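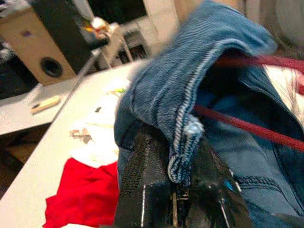

**What happens to the clothes I bring in?**

They are checked, washed if they need it, mended where we can mend them, and then folded or hung for sale or for return to you. Which of those it is depends on the form you fill in at the counter.

## About Dukoven

Dukoven is a clothing repair and resale shop on Gokgate, in the old part of Kendier. We take in everyday clothes, mostly denim, T-shirts, shirts and knitwear, and put them back into a state where someone will want to wear them. Some go home again with the people who brought them. The rest are sold in the front shop at prices written on the ticket.

The business was started by Ritva Mäkelä and Blandine Langlois. Ritva had run alterations for a dry cleaner and Blandine had worked in the stockroom of a department store. They shared one room at first, with a sewing machine at the window end and a rail at the other. The front shop came later, when the unit next door fell empty.

Both of them still work here. Ritva looks after repairs and Blandine looks after sorting, hanging and the shop floor. If you telephone, you will most likely get Blandine.

## What we take

We take clean or dirty clothes for adults and older children. Please empty the pockets. We check them too, but a paper tissue that has been through our wash makes work for a whole load.

We don't take:

- underwear and swimwear
- shoes
- duvets, pillows and curtains
- leather, unless it is a small trim on something else
- anything with mould or oil on it

Uniforms are accepted for repair but not for resale. School uniform is the exception, and we keep a separate rail of it from August until it has gone.

In our last full year we handled 2907 garments, and 2478 of them were sold or returned to their owners in wearable condition. What was left went for rags or was cut up for patches. Old jeans make the best patches, so even a pair with both knees gone has some use left in it.

## Sorting and folding

Everything is tipped out on a table first. We look at seams, hems, zips and underarms, and the garment then goes on one of three piles: wash, mend or ready. Garments with cords or drawstrings are checked for missing ends and knots before they go any further.

T-shirts with a print are turned inside out for washing and turned back for folding, with the print outwards so that it can be seen on the shelf. White things are washed apart from denim. It sounds obvious, but the blue in a new pair of jeans can carry on coming out for a long time.

Jeans that are going on the shelf are folded in half along the legs, smoothed flat and folded again from the hem. Frayed hems are trimmed only if the thread is trailing. Plenty of customers like a worn edge and it does the garment no harm.

## Hanging

The rail is for shirts, T-shirts we think will sell quickly, and the better denim. Jeans are draped over the hanger with the waistband and legs hanging down, and then pulled straight so that they don't crease across the thigh. Shirts are hung by the shoulders with the hook through the neck opening. A T-shirt with a tight neck should have its hanger put in from the bottom. If it goes in from the top the collar stretches, and a stretched collar can't be mended.

We use plastic hangers in whatever colours we have. The colour doesn't tell you the size or the price, although customers often ask. Sizes are on the ticket, and we go by the tape measure where the label has been cut out or is plainly wrong.

Garments are given a hand's width of rail each where there is room. Packed too closely, they crease one another and people give up looking through them. When the rail is full, the things that have been there longest are folded and go to the shelves at the back, at a lower price. 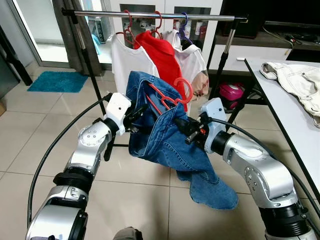

## Repairs

Bring the garment to the counter and show us the damage. We will say what can be done and what it will cost before you leave it. Most small jobs are ready in 3 working days. Zips take longer, particularly metal ones, which we order from a supplier called Vidal and have to match for length.

The jobs we do most often are:

- shortening jeans and keeping the original hem
- patching knees and inner thighs
- replacing buttons, rivets and belt loops
- closing split side seams
- taking in a waistband

Denim seams are sewn again in a thread as near as we can get to the old one. We keep several shades of orange and tan for this. An exact match is not always possible on faded jeans, and we'll lay the thread against the seam for you before starting.

Repairs not collected after 60 days may be put out for sale. We telephone first, and then write if we have an address.

## Learning to do it yourself

Ritva runs a mending class in the workroom when the shop is closed. It covers hand sewing, a straight patch, and how to turn up a hem. Bring one garment that needs work and wear something you don't mind getting threads on. Needles, thread and patches are included in the price.

Blandine also gives a short session on sorting and storing clothes at home. It was first put on for a residents' group in Kendier and is now open to anyone. Most of the time is spent folding.

Dates for both are on the card in the window, and you can put your name down at the counter.

## Finding us

The shop is at the lower end of Gokgate, with the entrance to the workroom at the side. Please use the side entrance if you are bringing more than one bag. There is a step at the front door, and none at the side.

Page last updated October 29, 2018.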